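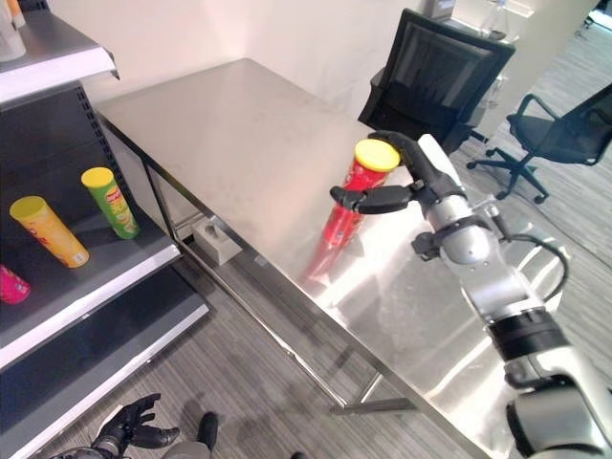

Head view, right hand on the red can, shelf to the left.

Shelf restocking demos: keep the wrist stream or drop it?

Fares Hattar
8th January

We are recording teleoperated demonstrations for a restocking policy: snack cans from a table or counter onto a shelf, five-fingered hands. So far 133 episodes are labelled in Unura, each with a head stream and a wrist stream. Training on both is slow. On the head stream alone the policy reaches the shelf but places cans at a lean, and a neighbour sometimes goes over.

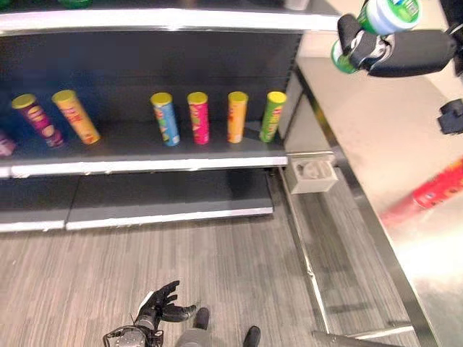 Spacing between cans is left to the operator at present. Should I fix it, and is the wrist stream worth its storage? The target is 930 episodes by August.

Myfanwy Rees
Keep both streams. The head view loses the contact point once the fingers close around the can, and your lean is probably decided there. Check the offset between the two clocks first – ours was 23 ms out, and the wrist stream looked useless until we corrected it.

Don't fix the spacing. Vary it on purpose and log it per episode, or the policy will learn one layout. Label leaning placements as their own outcome, separate from success. If you filter them out, keep the raw files, as recoveries are hard to collect later.

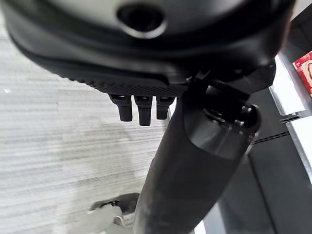

Parri
I'd drop the wrist stream. Half of ours was floor and we trained fine at 2 cameras fewer. Different gripper though, and boxes, so maybe it doesn't carry over to cans. Agree about the clocks.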